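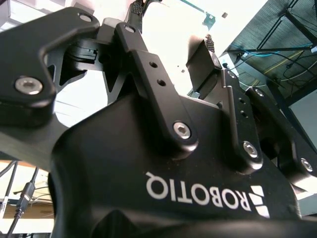 The Letter from Lison

Estela Jara kept the letter in the bread box for seven days before she opened it. Her sister Ivone had written only two pages, in small blue letters.
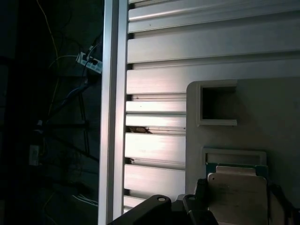 The Answer

"I am selling the house," wrote Ivone. "Come in September, if you want the piano."

Estela did not want the piano. She wanted the pear tree — and a tree cannot travel.
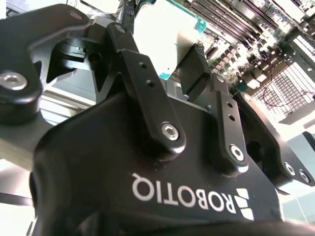 She took the early bus with one bag and a sandwich. At the gate Ivone was already waiting, older than in her letters, with flour on her sleeve.

"You cut your hair," said Ivone.

"Three years ago."

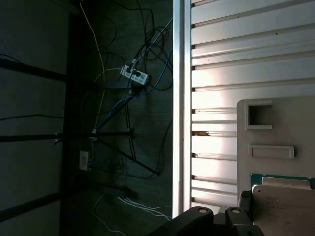
They went behind the house and ate pears standing up, until the light was gone. Then Ivone went in to look for a second blanket.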